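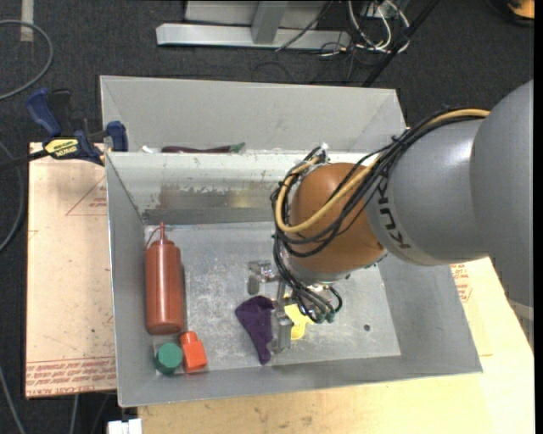 Hoses and cords mostly wear out in storage. A garden hose that spends the winter folded over a nail comes back in spring with a flat spot, and the flat spot becomes a kink, and the kink becomes a leak. The same goes for extension cords wrapped tightly around an elbow. What both of them want is a wide, easy curve, like the one the tan-yellow hose takes around the orange-brown joint, with no sharp corner anywhere along it. The answers below cover the questions we get most at the Lumstead tool library between the first frost and spring.

By Ifeoma Ajayi
6 November 2025
4 min read

When should I bring my hose in?

Before the first hard freeze. A light frost overnight won't hurt an empty hose, but one with water standing in it can split. If you still need to water late plantings, disconnect the hose each time and drain it.

How do I get all the water out?

Take off the nozzle and shut off the tap. Lay the hose out straight, pick up one end, and walk toward the other with the hose passing over your shoulder. Do it twice. On a slope you can just lay it downhill and leave it while you do something else. A small amount left inside is fine if the hose is going somewhere that stays above freezing.

How wide should the coil be?

Two feet across is good for an ordinary garden hose. Heavy rubber hoses need more. If the hose fights you, the coil is too tight or the hose is too cold. Leave it in the sun for a while and try again.

Every coil I make comes out twisted. What am I doing wrong?

Probably turning every loop the same way. Try over-under: make one loop normally, then roll your wrist so the next one goes on from behind. It feels awkward at first. It works for extension cords too, and a cord put away like this will pull out straight when you need it.

Is a wall hanger better than a reel?

For winter, either will do. A hanger should have a broad curved top. A single nail or a narrow hook puts all the weight on one point. Reels are handy, but the small ones wind the inner few feet very tightly, and that is usually where the trouble starts. An old bucket screwed to the wall through its base makes a perfectly good hanger.

Can I leave the hose in the shed?

Yes, if it's drained. Keep it out of direct sun from a window and away from gasoline and paint thinner. Mice will sometimes chew a hose on the floor — hang it up if you've had them.

What about soaker hoses?

Flush them first with the end cap off, then drain and coil loosely. They hold more water than you would expect, so give them a day to dry.

What should I check on extension cords?

Run the whole length through your hand and feel for cuts or soft places. Look at the plug for bent or darkened prongs. Throw away any cord with damage to the outer jacket. Tape is not a repair. Wipe the cord down, let it dry, and tie the coil with a strip of cloth or a hook-and-loop strap. Wire ties are too hard on the jacket.

Can I patch a leaking hose?

A leak at the fitting is usually just the washer, and a new one costs very little. For a split in the middle, cut out the bad section and join the ends with a mender of the right diameter. We keep both common sizes. If the hose has cracks all over, it's done.

Do you take old hoses?

We take lengths over 3 feet, which we cut up for tree ties and saw-blade covers. Drop them at the Edet Street door. Jannik Buschmann sorts them, and would like the brass fittings left on.

Are you open in December?

Yes, for returns and small repairs. Lending of garden tools starts again in spring.

Related
Draining an outdoor tap
Cleaning and oiling hand tools
Which gloves for which job
Borrowing rules and late returns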